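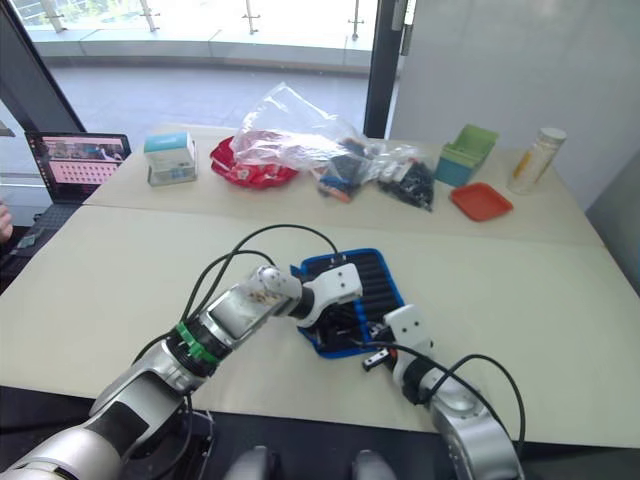

Courses > Automation Practice > Unit 4 > Handout: Handling Small Hand Tools

We use cookies to remember your course settings. Accept | Manage

Unit 4. Good practice for two-arm handling of tweezers and similar tools
Prepared by Ekaette Onyeka for the Canddale automation course. Revised February.

1. Scope
These notes cover picking, holding and returning precision tweezers stored in a fabric roll with elastic loops. They apply to the tabletop cells used in the practical. Powered tools and blades are in Unit 6.

2. Terms
Station: one loop of the retaining strap.
Stowed: body under the elastic, tip on the assigned side.
Loose: on the fabric, outside any station.
Cap: the clear plastic cover over the tip.

3. Before the run
3.1 Open the roll fully and lay the lining flap back from the stations.
3.2 Record each tool as stowed or loose, and capped or uncapped. The record describes the roll as found. Do not tidy it first.
3.3 Check that cables on both arms have slack through the full planned motion. A loop that clears the table at rest may still catch a joint at full reach.
3.4 Keep hands out of the shared workspace while the arms are enabled. Work at the laptop is permitted if the operator stays outside the marked reach.
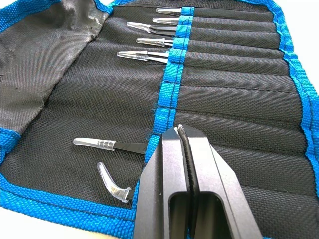 A loose tool is handled as a separate case. Its position is not fixed by the strap, so the stored pick pose for a station must not be reused. Take a new pose from the wrist view and approach at the reduced speed set in the cell sheet. Fabric moves under contact; if the roll shifts, all station poses are void and must be taught again.

4. Grasp
4.1 Close on the flat of the legs where the task allows. A grasp near the tip needs sign-off from the instructor.
4.2 Never pull on a cap to extract a tool. A cap that comes away counts as a dropped part.
4.3 Stop if a finger catches the binding or a frayed thread.

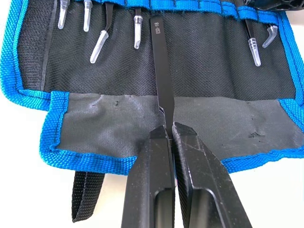

4.4 Read the marking on the shank, where there is one, and enter it exactly as printed. An ESD marking does not show that the cell is grounded — that is a separate check, recorded on the Brirar form.
4.5 An uncapped tool may not be carried across the other arm's path. Park the second arm first.

5. Return
Insert along the line of the loop, release, and retract straight back. Wait 2000 ms before the next motion so that the elastic can settle. A tool that does not seat is logged as loose, and the attempt is not repeated without a new pose.

6. Records
Keep the run sheet and wrist video together under one run number. Sheets go to Rasha Zein by 4 p.m. on the day of the practical. Run 178 from the Dauda cell is posted on the course page as a model of layout only; its speed values are out of date.

Reading for Unit 5: Fleltow course reader, the section on shared workspaces.

Contact: Canddale course office | Terms of use | Back to top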